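Local Biography Needs More Than Dates

Most short lives of regional politicians read the same way. Born here, elected there, died in office or in exile, survived by a street name. I edited entries like that for 15 years, first for the Grecu handbook and later for Stasten, and I think the form does its subjects a disservice.

The trouble starts with the offices. A man who governed a province twice gets two lines for it, and a reader learns nothing about who paid his soldiers or why the second term ended in five months. Margareta Văduva made this point in her review of the handbook, and she was right. She went through the 1,616 entries and found that few mentioned a single law the person had signed.

Space is the usual excuse. I don't accept it. Drop the list of honors and the names of distant cousins — there is room for a paragraph on what the person did with power.
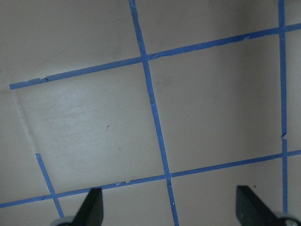

Should a short biography take sides on a disputed leader? It should report the dispute and say who held which view, then leave the verdict to longer books.

Qianru Lu does this well in her entries on frontier governors. She gives the land grants, the people pushed off the land, and the letters defending it. Her drafts run long and get trimmed, usually in the wrong places. I would rather lose the birthplace.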